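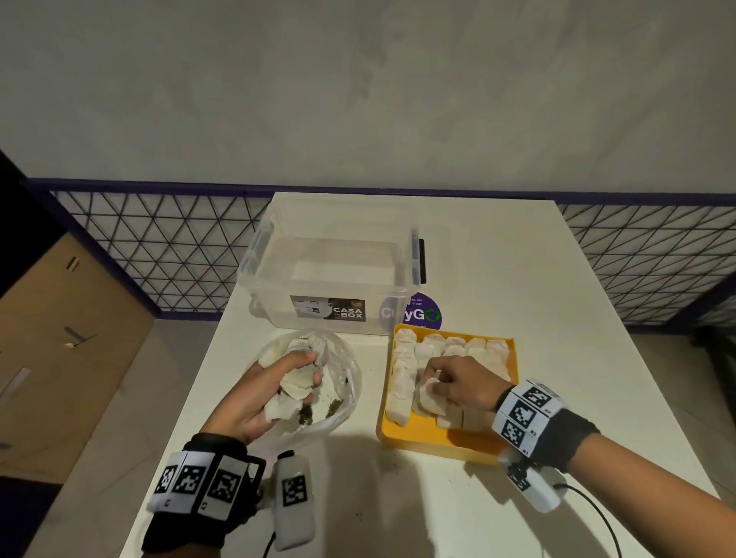
Food waste round to reach 172 more streets in Nelby

Households in Nelby and the eastern side of Besness will get a weekly food waste collection from August, the district council has confirmed.

The new round covers 172 streets that were left out when the service began. Each home will be given a small kitchen caddy and a larger lockable bin for the kerb. Flats will share bins, and 78 of these are already in place behind the blocks on Pekunell Road.

Tea bags, coffee grounds, peelings, bones and plate scrapings can all go in. Liquids, oil and packaging can't. The council says tea bags are the item residents ask about most, and that any kind will be accepted - with or without a string.
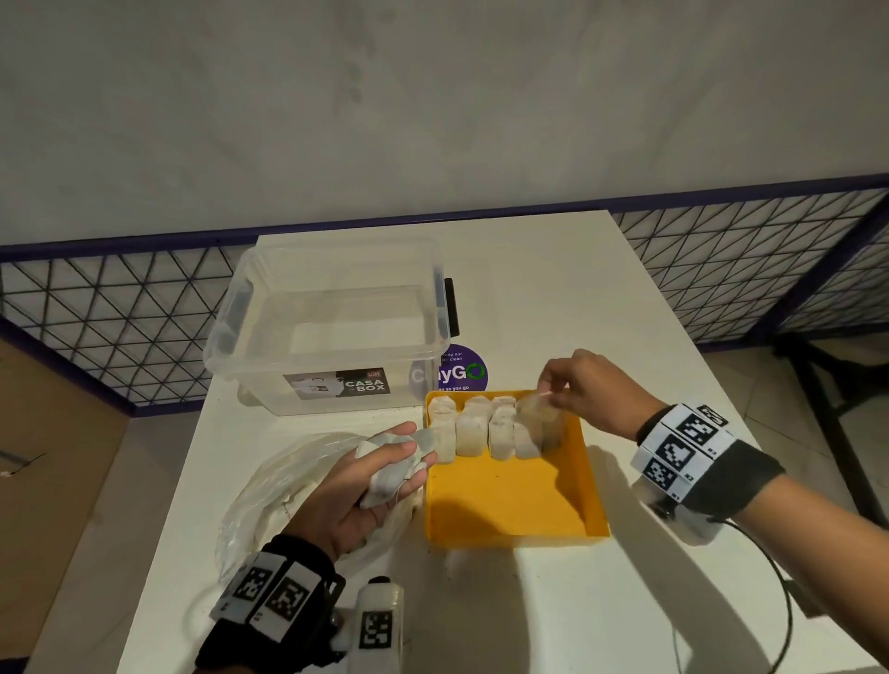

Tea bags in a yellow tray, with a clear storage box behind.

Bins should be out by 7am on Friday. Crews from Vashisht, the contractor that runs the existing rounds, will take on the extra streets with two new lorries. The waste will go to the digestion plant outside Besness, where it is turned into gas and farm fertiliser.

General rubbish will still be picked up every fortnight. Caddy liners are free for the first year, and a roll of 20 will come with each delivery. Further rolls can be picked up from Nelby library. 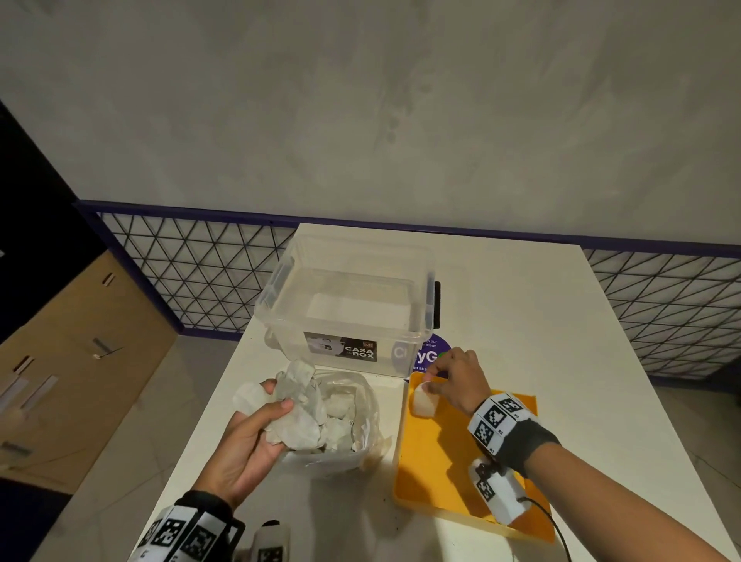 Missed deliveries

Anyone in the new area without a caddy by the end of the month should ring the council's waste line or ask at the Besness office.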